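Flumeo 2.2 review: motion planning for small servo arms
Lorne MacLeod, Jun 13, 2020

Flumeo is a planning and control package from Emau, aimed at hobby-class arms with bus servos and no torque sensing. A single-seat license costs $70. I ran it on Ubuntu 18.04 against our usual articulated-object tasks, with Ibsa Hadgu handling calibration. Emau did not supply the license.

Installation is one package plus a udev rule. The rule in the manual is wrong for USB hubs; match on serial number instead. The arm description is read from a URDF file. Joint limits are respected, but mimic joints are silently dropped, so a parallel gripper has to be declared as a single actuated joint with a lookup table. This cost us an afternoon.

The planner is a sampling planner with a shortcut pass at the end. For free-space moves it is quick and the paths are sensible. For hinged doors you define a hinge axis and a grasp point, and the tool generates an arc for the gripper to follow. Arc generation works well when the axis is right. An axis error of 2 degrees was enough to make the gripper bind on a curved handle, and there is no compliance setting to absorb it. Servo load can be read back, but it is only available in the log and can't be used as a stop condition. Hawi Kassa wrote a small watcher script that polls the load and calls abort. It should be part of the product.

Perception is thin. Flumeo takes a point cloud and fits planes and boxes. Door panels came out well. Thin handles were mostly missed, and we entered those poses by hand. Collision checking uses the fitted boxes, so an open door has to be re-fitted before planning a reach into the compartment behind it. If you forget, the planner uses the closed pose and reports no valid path, with no hint as to which object is blocking.

The log viewer is the best part. It plots commanded and measured joint angles on one time axis and stayed responsive with a log of 2550 waypoints. Export is CSV only.

Recommended for free-space work and simple hinges, provided someone on the team can write Python. For drawers, wait for the prismatic joint support listed for October.

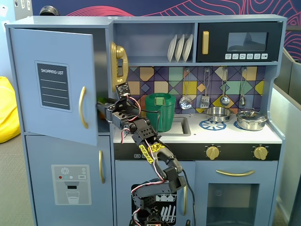
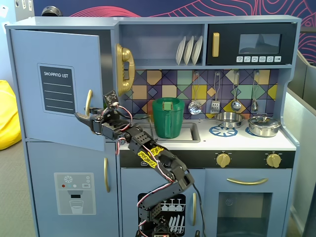

Play kitchen task, upper refrigerator door open. First: gripper in the compartment. Second: gripper near the door handle.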